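# In Praise of Plates That Don't Match

My grandmother owned a full service for twelve, cream with a thin gold line, and I can count on one hand the times I ate off it. It lived behind glass. We ate off the other plates, the chipped ones and the odd ones, and those are the plates I can still draw from memory! I've been thinking about that ever since Eylül Dursun asked me to help her pick out dishes for her new apartment and we came home with a bag full of things that had nothing to do with each other.

I want to argue for this. A kitchen shelf should look like it was put together by a person over time, with moods and bad days and trips in it. A boxed set is one decision. A mixed stack is a whole string of them, and every one gets a second look each time you set the table.

People tell me mismatched plates look messy, and I get where that comes from. My friend Alper Coşkun bought everything in one go from Gretetti, four of each piece, all in the same soft gray, and his table looks wonderful. Very calm. But when one of his bowls broke in July he was upset for days, and he wrote to the shop twice trying to replace it. When one of mine breaks I sweep it up, feel a bit sad about that particular plate, and start keeping an eye out for the next one. The shelf takes it in stride.

Then there are plates with writing on them, which I used to think were silly and now adore. I love a plate that talks! The one that won me over says "该吃饭了" around the rim in red. Wanting Dai read it out for me the first time: it's time to eat. What else would you want a plate to tell you? It has a big orange sunburst on it too, as if the message needed any help.

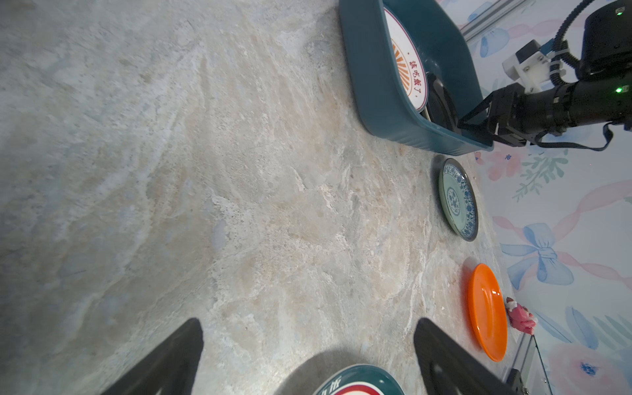 *The sunburst plate propped up in the teal basin, with the blue floral one flat on the counter.*

Look at how differently those two go about their business. The sunburst is all noise and appetite. The floral one has a dark navy rim and a pale green center, with its blue pattern running in rings, and it could hardly be more composed. By the logic of the boxed set they should never meet. I'd put them side by side at dinner tomorrow, and I'd give the loud one to whoever had the worst day.

I feel nearly as strongly about the basin. Some people treat a plastic basin as something to hide under the sink when company comes, and I think a good deep color earns its place on the counter. Dark teal against pale marble veining is a lovely thing to have in front of you while you do a chore. If you're going to spend that much of your life around dishes, why should the tools be the ugliest objects in the house?

There is a money argument as well, though it's the least interesting one. I've rarely paid much for a single plate, and some of my favorites came from the bottom of a box at the Polat market, under a heap of saucers. Zdenka Đorđević, who has a far better eye than I do, has only one rule, and I've stolen it — the plates should be close enough in size to stack. Color, pattern, age, language, all of that can go its own way. I'd add that they should survive being washed in a hurry, so my gilded finds stay on the wall.

Does food taste better off a plate you picked out by itself? I'm convinced it does, and I've had this out with Alper over more than one dinner. Plain rice on a patterned plate feels like a meal. Toast on a plate that tells you it's time to eat feels like somebody called you in from the yard.

Eylül's shelf is about half full now, and she keeps asking whether she should fill the rest of it in one trip. I keep telling her to leave the gap.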